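How the Predon shopping robot picks vegetables

The Predon is a robot with two arms, sold by Coltley. It is made to collect food from shop shelves. The full kit has 17 parts and comes with a 309-page manual, written by Yulan Xie for grown-ups. These are the main points.

A shopper sends a list. The robot looks for each item with a camera in its head. 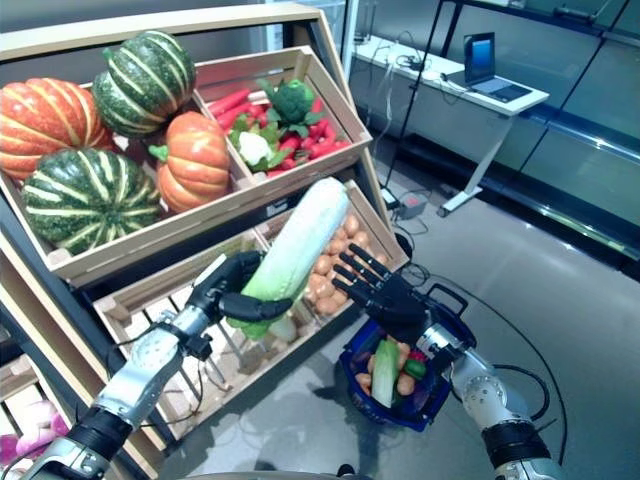
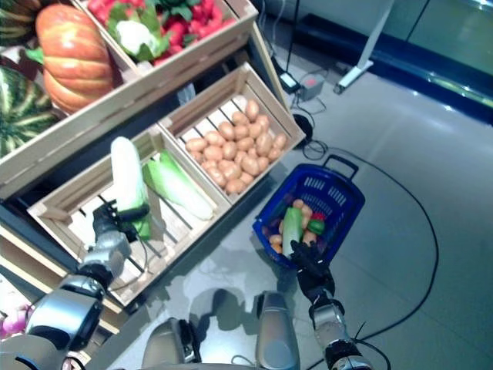 The Predon has hands with fingers, and each hand can do a separate job. Software tells the fingers how far to close. A potato is small and a pumpkin is wide, so one setting will not do for both -- the grip must change. While one hand lifts a long vegetable from its crate, the other can hold the rim of the blue basket. Holding the rim stops the basket sliding when food is put in.

Pirjo Hirvonen tested the kit in Sarkden in January. Her list of faults has two entries: it is slow, and it cannot yet open a paper bag.

Word to know
Gripper: the part of a robot that takes hold of things.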